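Jorka Hand Tool Terms, data card

Summary

Jorka is a word list of hand tool names used in small repair shops. It holds 504 entries in English, each with a headword, a part of speech, one or more spelling variants and a short definition. The list was compiled by Marlene Petersen and Ewan Tipoki and is maintained by Szu-yu Hsu.

Files

terms.tsv – the main table, UTF-8, tab-separated, one entry per line
variants.tsv – spelling variants, keyed to the entry ID
notes.txt – editorial decisions, oldest first

Entry IDs are stable. Withdrawn entries keep their ID and are marked "w" in the status column. IDs are not reused.

Sources

Terms were taken from shop inventories and repair tickets supplied by Gollport and Tautahi. Customer names and ticket numbers were removed before the text reached the editors. Regional terms carry a source code; the 12 codes in use are listed at the top of notes.txt.

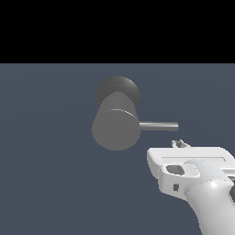

Compound terms are entered under the full form, so "ball peen hammer" is not filed under "hammer". Hyphens are dropped in headwords and kept in variants. Plurals appear only where the singular is not used in the sources, as with "pliers".

Known problems

Definitions longer than 20 words were shortened by hand and may have lost detail. In 16 entries the part of speech is disputed – see the "pos_alt" column. Sorting ignores case but not spaces, and some spreadsheet programs will reorder the table on import.

Corrections

Send corrections to Tayla Bright with the entry ID and the proposed text. Changes to definitions are reviewed by Dirk Schouten before the November release. Spelling fixes are merged as they arrive.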